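Visit to the Losine lab, Bralley

In October our small group went to Bralley for the open afternoon of the Losine lab. I wanted to see one thing most of all, their work on teaching from head view, which they call Pluso. I had read the short paper before, but I did not understand everything in it.

The visit began at 2 with a talk in the corridor, because the meeting room was too small for us. The main idea is simple. The system learns a task from recordings made at head height, and it must learn to keep its attention on the work even when other things move in the background. For this reason the lab does not close the room during recording. People pass by as on any other day, and the recordings stay as they are.

Until now they have 458 recordings of table tasks. They are not long, most of them under 30 seconds. The result I found most interesting concerns soft objects. With boxes and cups the method learns quickly. With cloth, tape and anything that folds, it needs many more recordings, and it still makes mistakes with edges. A visitor from Soler asked if a second view from the side would help. The answer was careful: they tried it on four tasks, and it helped on two of them.

After the talk we went to the tables. The tool roll task is the one they use to test the method on mixed material -- hard bits, soft pockets, sticky tape. 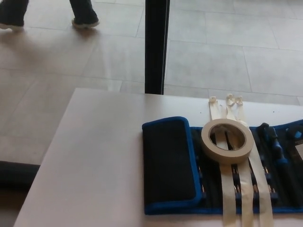 Tool roll task, head view: masking tape strips across the pockets and bits.

I asked why they chose tape. I was told that a strip changes its shape each time it is touched, so the model cannot only remember one position. I would like to see how they score such a task, but the time was short and the next group was already waiting at the door.

The coffee was in the other building, and we found it with difficulty.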